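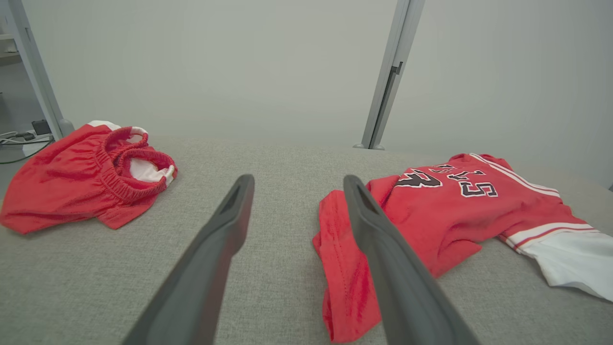
A red jersey on gray fabric. Laundry is the league's oldest argument.

Who washes the shirts?

Small question. Ask it in Plulusville on a Wednesday night, after training, and set aside the evening. The amateur soccer club there has 31 registered players and one full set of shirts, bought secondhand from a side in Rarberg that folded. For years the shirts went home in one bag with one person. Then that person moved away, and the whole arrangement fell over in a month.

Flora Galbraith plays left back and keeps the kit list now. A paper list. Names down the side, match dates across the top, a lot of crossing out.

"People think you run a club on goals," she told me, walking fast, keys in her teeth for half the sentence. "You run it on shirts. If number four is in someone's trunk in Rarberg, number four isn't playing."

There are two schools. School one: everybody takes their own shirt home. Cheap, fair, a disaster. Shirts come back pink, or shrunk, or they don't come back. School two: the bag. One household, one wash, whole set together. Works beautifully for that household's neighbors, who get to look at a full team hanging on the line every weekend.

Clubs in the Lurnska valley do a third thing, and they are smug about it. The losing team washes both sets. It started as a bet, nobody wrote it down, and it has outlived three league secretaries. Losing away in May means driving home with somebody else's mud on the back seat. I asked a goalkeeper up there if it made anyone play harder. He thought about it. "Makes us draw more," he said. 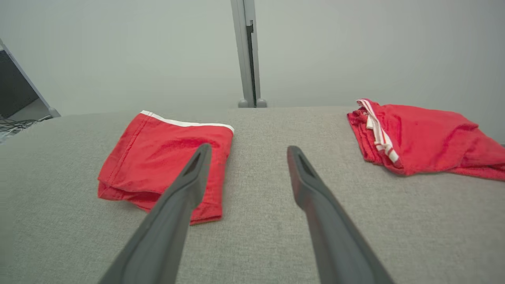
Gray upholstery, woven. Fabric like this holds on to grass and mud.

Money comes into it sooner or later. A new set from Acheampong, the shop on the Rarberg road that prints for most of the valley, was quoted to Plulusville at 255 dollars, numbers included, socks extra. Not a fortune. Also more than the club had. They held a pancake breakfast and raised 70. Good pancakes, wrong weekend, half the town was at a wedding.

So they patched. Galbraith has opinions on patching. Iron-on numbers peel at the corners first, and once a corner goes you have maybe two washes. Sewn numbers last but they pucker. Cold water, inside out, no softener, ever. Hang by the hem. She says all this the way other people give directions to the highway.

Does any of it matter? Depends who you ask. The younger players mostly shrug, they have grown up with kit that arrives in a plastic sleeve. The older ones go quiet and then tell you exactly which shirt they wore in which season and what happend to it. One man has his framed in the hall next to the fuse box. Another cleans his car with his and is happy to show you.

I went to the last home game I could make before deadline. Kickoff late, the ref stuck behind a tractor. Plulusville had 18 turn out, more than there were shirts that fit, so there was swapping on the touchline, a midfielder pulling on a top three sizes up and rolling the sleeves. They lost by two. Muddy second half, a lot of sliding that didn't need to be sliding.

Afterward the shirts came off and went in the bag, inside out like she'd asked, most of them. Galbraith ran her finger down the list to see who's turn it was. Long pause. She crossed something out, wrote her own name in and picked up the bag.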